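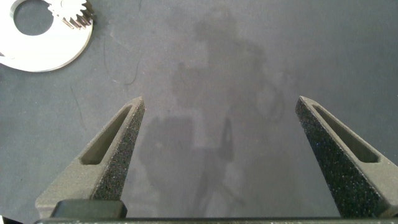 Gear task: learned where-to-look beats fixed camera weighting
Posted Thursday by Noémie Huet

We use cookies to keep you signed in. Accept / Manage

noemie_h
OK I'm excited about this one! Same demos, same network, one change: the policy now learns how much to trust the head view and the wrist view at each timestep. Peg insertions over 30 trials went from 19 to 26 with nothing else touched. Early in the reach it leans on the head camera, then swings over to the wrist hard, around 80 percent by the time the gear is near the plate.

1. Head view, gear in the gripper over the right part of the plate, two more on the mat:

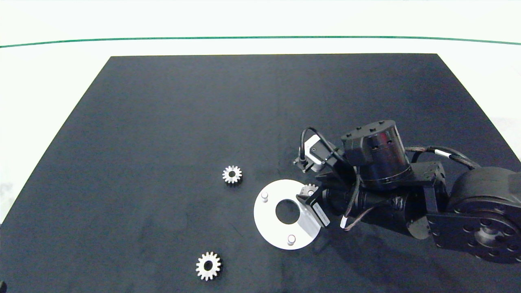
2. Wrist view. You get the teeth and the bore, and a lot of finger:

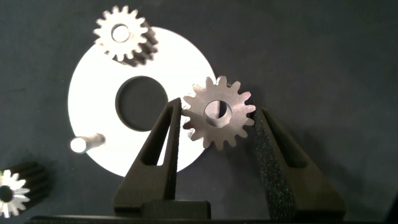
3. Weights are predicted by a tiny head on top of the two encoders. It trains in the same run, no extra labels.

oldrich_b
Lovely result, but 30 trials is thin. How many seeds?

noemie_h
One seed so far, fair. More are running on the Grovport machine tonight.

dauda_fan
I don't buy the switching story. We tried plain wrist-only at Wirkham on a similar plate and it did nearly as well once the gear was grasped. Maybe your head view is just hurting you late, with the arm and its shadow over the plate.

noemie_h
Could be both! If I freeze the weights at the late-phase values it misses a lot more grasps, so the early part matters.

b_ferreira
Try dropping the head camera for the last 8 steps only. Cheap test, settles it.

dauda_fan
Yes, that one I'd believe.

noemie_h
Queued it. Also want to see what it does with the lights moved, those shadows on the mat are big.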